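The Puissance (Show Jumping)

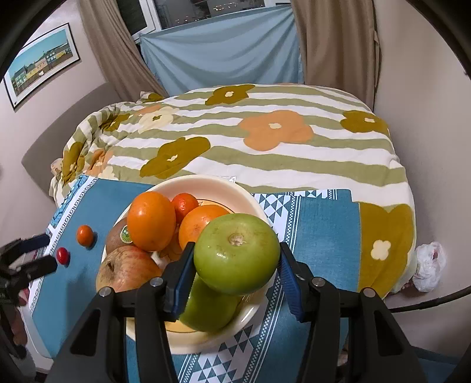 The puissance is the high jump of the horse world, and I've been hooked on it ever since I sat behind the big wall at the Ciltidard Show with a bag of chips and forgot to eat them. The word is French and means power. In a normal show jumping class the horse goes around a whole course and somebody wins on faults and time, but in a puissance the clock doesn't matter at all. It's about height and a clean jump. The course starts out short and gets shorter, until all that's left is one warm-up fence and one enormous wall. Bribery is part of the sport too, if you ask me! Everyone I know keeps a treat handy for afterward, and a big shiny green apple is the classic, the kind that takes a horse two good crunches and leaves you with juice all down your sleeve.

How it works

The first round usually has a handful of fences, with the wall as the last of them. Anyone who goes clear comes back for a jump-off, and the wall goes up. Then there's another jump-off and it goes up again. Most puissance classes allow up to four jump-offs after the opening round, so at most a horse will face the big one five times in an evening. If more than one rider is still clear at the end, they share first place, and I love this. I've seen two riders agree to split it and do their lap of honor side by side, waving like they'd planned it for weeks.

A rider can also say "that's enough for my horse tonight" and withdraw before the next round. You'll hear the crowd groan a little when this happens, but the regulars clap hard, and so do I.

The wall

It looks like brick from the stands. It isn't, thank goodness. The blocks are light and hollow, usually wood or something similar, painted up to look solid, and they knock off easily if a hoof catches them. The top row is often rounded. The wall at Ciltidard was built by a little outfit called Oteck and it comes apart into 134 blocks, which I know because the show program printed it and I read every word of show programs. Over the top you really can't see the other side from the saddle until you're in the air, and neither can the horse, so it's a huge question of trust.

The biggest walls go past seven feet. If you've never stood next to one, find a tall friend, have them raise a hand, and imagine cantering at it (I have done this in a parking lot).

Riding it

The approach is slower than beginners expect. Riders come in on a short, bouncy canter with lots of engine behind, and they want the takeoff spot fairly deep so the horse can rock back and go up. Too fast and the jump gets long and flat, and down come the bricks. The landing takes a lot of the shock through the front legs, so sensible people don't enter the same horse in these classes over and over.

Not every good jumper is a puissance horse. Some of the quickest, neatest horses on a normal course take one look at the wall in the third round and politely decline. Others are pretty ordinary all week and then turn into kangaroos under the lights.

Where to see one

They're rarer than they used to be, and mostly an indoor, evening thing. Ciltidard puts its class on at the very end of the program in April, and the Lasonberg Indoor has one too, in a smaller hall where you can hear the horses breathe. The Ranasinghe Cup at Lasonberg is the one I'd send a first-timer to. Over 100 people stood at the rail by the collecting ring last time just to watch the practice fence. Get there 30 minutes early if you want a seat on the side, where you can see the whole shape of the jump. Head-on, you mostly see ears.

Related classes

The six-bar is the closest cousin, with six uprights in a straight line, often each higher than the last. There's also the accumulator, where every fence is worth more points than the one before. Both are fun, but I still go home talking about the wall.

30 shares | 2 comments

hayloft_mom
My daughter made me read this out loud in the truck on the way to Lasonberg. We sat on the side like you said and it was so much better than last year's seats behind the wall.

bay_gelding_fan
Good read. Could you do the six-bar next? Our local show is bringing it back and half the barn has no idea how the distances work.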